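Bronanby Pen Pals – progress report, 21 July 2020

Hello again! Quick catch-up on the letter-writing project you've been funding since March.
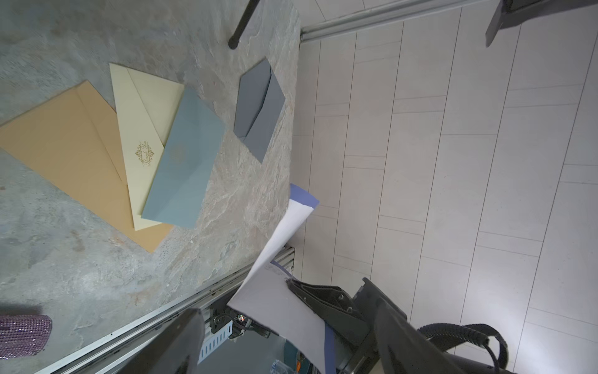

One of our Kuvthorpe writers told me last week that the waiting is the best part, and that she'd be sorry if we ever sped things up to one letter a week. So we're sticking with every other week for now, even though I'd been itching to change it (I'm impatient, I know).

We have 52 people signed up, almost 40 of them writing regularly. The rest come and go, and I've stopped chasing them – a nudge by phone once a month seems plenty. Matching went better once I quit pairing people by age and went by hobbies. Two gardeners can fill four pages on slugs!

Money: of the $2,000 you gave us, most has gone on stamps and large-print address sheets. Varolance did the sheets at a good price and fixed the typo in the Bronanby zip code free of charge.

The sticking point is Yeh House. Their mail sits at the front desk for days, and seven letters went missing in the spring. I'm meeting the manager there soon and will send you a note afterward, along with the stamp receipts I still owe you.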